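6. When the gripper drops a letter early

I lost most of an afternoon to this one, so please read the whole section before you start swapping parts! The symptom on our Lockyer arm was simple: it picked up a foam letter just fine, started toward the plate, and let go halfway there. No error on the screen, nothing in the log.

CAUTION: Hit the stop button and wait for the arm to settle before you reach in. I got my knuckles pinched doing it the other way.

1. Open the grip page and look at the hold force. Mine had slipped back to 8 after an update (grr). Set it to 37.

2. Wipe both finger faces with a dry cloth. Foam leaves a fine dust and you won't always see it.

3. Check the screws on each finger. Snug is plenty, please don't crank on them.

4. Run "open wide," then "close," and watch that both fingers move together. If one lags, stop and go to section 7.

5. Put the plate straight ahead of the open gripper, with the letters off to the left, and send the arm to its start pose.

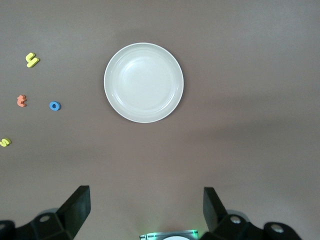

Veronica Stanciu
Bench setup and repairs

Leave the plate empty for the first try. I start with the blue "o" because it's the closest letter to the plate, so the carry is short, and then I move on to the orange "t."

Note: if it still drops things, turn the carry speed down to 62 and try again before you call me.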